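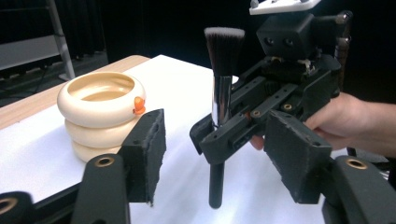 A flat-topped brush with dense black bristles.

Brushes last. Powder doesn't. Hefin Sayce has done stage make-up for 40 years and still washes his own every June - baby shampoo, lukewarm water, dry them flat. Never upright, the water gets in the glue.

His kit once ran to 234 brushes. Now 45. "You use six," he says. The rest sat in a drawer at Lloyd, the old rehearsal rooms, going stiff.

Cheap ones are fine to start. Check for sheding first - tug the hairs, wash, tug again.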